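Liltville Parts Vocabulary: README

Version 2, last changed in June

What is in this package

This package contains a word list for small workshop parts, with names in American English, British English and German. It was started because our repair workshop in Liltville received orders in three languages, and the same part was written in a different way each time. One customer asks for a "wrench", another for a "spanner", and the stock program did not know they are the same tool.

The list has 2000 entries. Each entry is one part or one tool. It is a plain text table, separated by tabs, and it opens in any spreadsheet program.

Files

parts_main.tsv, the full list
parts_short.tsv, the 88 entries that we use most often
changes.txt, what was changed between the versions
sources.txt, where each name was found

Columns

id: a number, never used again after an entry is deleted
name_us: the American name, in lower case
name_uk: the British name, empty if it is the same as the American one
name_de: the German name, with a capital letter as German requires
group: one of 15 groups, for example "fasteners" or "seals"
note: free text, mostly empty

Please pay attention to the column name_uk. In version 1 an empty field meant "not checked yet". In version 2 it means "same as American". If you have a script which was written for version 1, you should look at this line of your code again.

How the names were collected

The first names came from the paper labels of our own storage. After this, I read the old order books of the Ellery shop, which kindly let me take them home for one month. Handwriting was sometimes difficult, and 13 words I could not read at all. They are not in the list. The German names were checked by a second reader, Vaughan Waaka, who worked many years in a hardware store and corrected also a good part of my English ones. 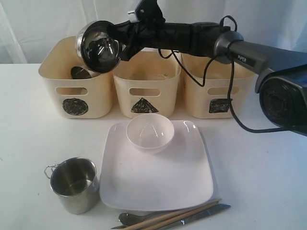 Photo: Liltville workshop archive. Free to use together with this package.

Where two names are both common, I chose the one which appears more often in the order books, and I put the other in the note. For example, "hex key" is in the main column and "Allen key" is in the note. I know that not everybody will agree with this choice.

Known problems

The group "electrical" is weak. Most of its names came from one Soltel catalog, and catalog names are often longer than what people say at the counter.

Sizes are not included. An entry "washer" covers all washers, metric or inch.

Plural forms are missing. "Pliers" and "scissors" are written as they are, all others stand in the singular.

The umlauts are saved in UTF-8. If you see strange signs in place of ä, ö and ü, please choose UTF-8 when you import the file. The stock program from Trusteck does not ask for it and you must change it in the settings before.

License and corrections

You may use, copy and change the list, also for commercial work. Please keep the file sources.txt together with it. Corrections are welcome and should contain the id of the entry, the old name, the new name, and one place where the new name is used in print. Entries without such a place will wait until I find one myself, and this can take some time.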